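Startseite Werkstatt Elektronik Küche & Co. Über mich Kontakt

Der Arm, der Topf und ich: Zwischenstand aus der Gemeinschaftswerkstatt

Eigentlich wollte ich im September längst beim Rühren sein. Rühren! Stattdessen schreibe ich heute wieder über Griffe, Kabel und eine Schraube, die sich ständig losdreht. Wer schon länger mitliest, kennt das Projekt Brerari ja: zwei Arme, zwei Hände, ein Tisch, und irgendwann soll am Ende eine Suppe dabei rauskommen. Den Platz dafür haben wir in der Werkstatt Flornport, und zwar hinten an der grauen Wand, wo man abends um neun noch in Ruhe fluchen kann.

Die größte Baustelle war zuletzt die Handgelenkachse rechts. Die hatte Spiel, und zwar genau so viel, dass der Topf beim Anheben immer ein Stückchen wegkippte. Ich hab drei Abende lang an der Regelung geschraubt (Parameter rauf, Parameter runter, Kaffee), bis Wolfram Janssen sich danebengestellt und einfach mal mit der Hand am Unterarm gewackelt hat. Tja. Mechanik. Lagersitz neu gemacht, Schraube mit Sicherungslack rein, fertig.

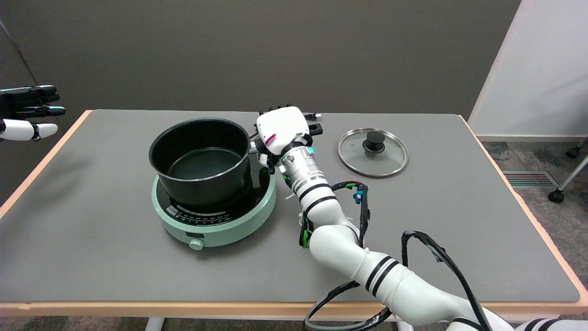
Beim Greifen hab ich mich inzwischen von der Idee verabschiedet, alles mit derselben Fingerstellung zu machen. Es gibt jetzt ein eigenes Programm für Griffe und eins für Ränder, und das mit den Griffen mag ich deutlich lieber. Die Finger liegen dabei rundum am schwarzen Topfgriff, und der Deckel hat seinen Platz rechts daneben flach auf dem Tisch, damit ich beim Testen immer vom gleichen Aufbau ausgehe. Die Daumenposition stelle ich noch von Hand ein, da fehlt mir ein vernünftiger Sensor. Falls jemand was Bezahlbares kennt, immer her damit! Die Kraftgrenze steht momentan auf 30 Prozent, darüber fängt der Griff an zu knarzen, und das Geräusch geht mir durch Mark und Bein.

Dann die Kabel. Ja, ich weiß. Ich hab ja schon beim letzten Beitrag Mails dazu bekommen. Eine Schleppkette von Molletti liegt seit Wochen im Regal, aber solange ich alle paar Tage einen Stecker umsetze, bau ich die nicht ein. Kabelbinder auf, Kabelbinder zu, das geht eben schneller. Für die Bewegung selbst brauche ich außerdem die lange Schlaufe, sonst zieht es am Ellbogen, sobald der Arm ganz nach vorn geht.

Gestern kam dann das Programm für den Rand dran. Den Greifpunkt hab ich ziemlich weit oben gesetzt und die Geschwindigkeit halbiert. Die Bahn besteht aus 248 Stützpunkten, von denen ich bestimmt die Hälfte wieder rauswerfen kann, aber das mache ich erst, wenn ich der Sache traue.
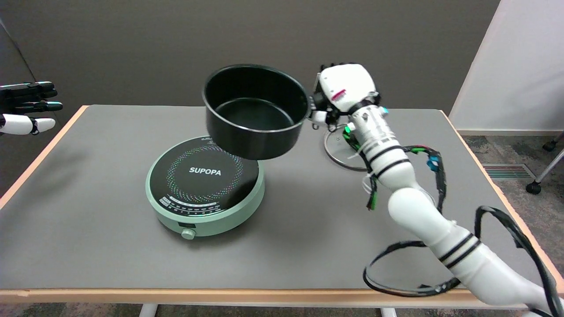
Topf in der Luft, die Finger nah am Rand, darunter die mintgrüne Kochplatte.

Die linke Hand macht bei diesem Programm übrigens noch nichts, die bleibt über der Tischecke stehen. Als Nächstes soll sie den Deckel übernehmen. Dafür liegt bei Engelhardt schon ein Satz weicherer Fingerkuppen bereit, den ich nur noch abholen muss. Wolfram tippt auf zwei Wochen, ich sage vier.

Und weil die Frage in den Kommentaren kam: Das Logfile von gestern hat ungefähr 900 Zeilen, ich lade es hoch, sobald ich die peinlichen Variablennamen rausgenommen habe. Bis dahin suche ich noch nach einem Rührlöffel mit dickem Stiel.

Kategorie: Werkstatt-Tagebuch | Schlagwörter: Brerari, Roboterarm, Greifer, Küche

Zuletzt gebloggt
Spiel im Handgelenk, Teil 1
Welche Kabelbinder halten was aus?
Flornport hat eine neue Standbohrmaschine
Brerari bekommt einen linken Arm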